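Filed under: Cells & Fixtures > Small Arms > Maintenance
358 views | 2 replies | 20 found this useful

Repeatable drift on a countertop arm after cable rework

I look after one small arm at the Clitenen test kitchen. It is mounted at the back of a counter and runs pick and place on household items at a fixed set of taught points. In April I rerouted the main cable and re-seated the base. The arm now lands short on the far side of the work area. Near points are good. The error grows with reach and is worst at full extension, where it is large enough that the fingers close on the edge of a block instead of the middle.

Done so far: re-homed all joints, retightened the base screws, reloaded the taught points from backup. No change. Controller log shows no following errors over 1,325 cycles. Payload is set correctly. Is this a joint zero problem or something in the mount? I would like to avoid reteaching all 245 points if I can.

Posted by jrouter_bench
3 comments

Royer
Check your screws again. We had one that was loose and it did the same thing. Also restart the controller, with the power off for a full minute.
0 comments

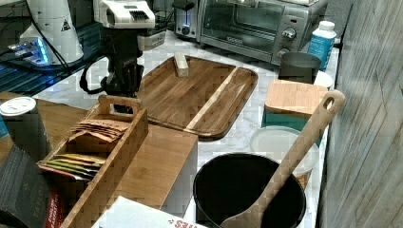
Aurélien Chevalier
Member, Test Cells group
My own cell, for comparison. Arm at the center-left, cutting board in the middle of the counter with a small wooden block on it as the target, and the cable leaving the arm in an open loop near the base. The loop matters. If the cable is pulled tight between the base and its first tie point, it loads the arm differently at each base angle, and you get errors that look like bad zeros.

A clean log does not rule out the mount. The encoders measure the joints. They do not see the base tilting on the counter. A tilt of a fraction of a degree gives almost nothing close in and several millimeters at full reach, which matches what you describe.

I would do it in this order:

1. Power down and lock out. Free the first cable tie and leave enough slack for the full base rotation in both directions.
2. Put a dial indicator on the base flange, with its stand on the counter and clear of the arm. Power up and move slowly from tucked to full extension. If the needle moves and comes back, the base is flexing or rocking.
3. Loosen the base, clean under it and look for a trapped washer or a fold in any mat. Tighten crosswise in two passes.
4. Repeat step 2. Then drive to three taught points, near, middle and far, and write down the offset at each.

If the offsets are now equal in size and direction, correct the base frame and leave the points alone. If the far one is still off and the indicator stays still, suspect the shoulder zero. Reset it with the pin, not by eye, and run the three points again.

My target block stands on end on the board, so a small height error shows up as a tipped block before it shows up in the numbers. The Judau base plate I use has no locating dowels. If yours is the same, scribe its outline on the mounting surface before you loosen anything.
2 comments | Share (4)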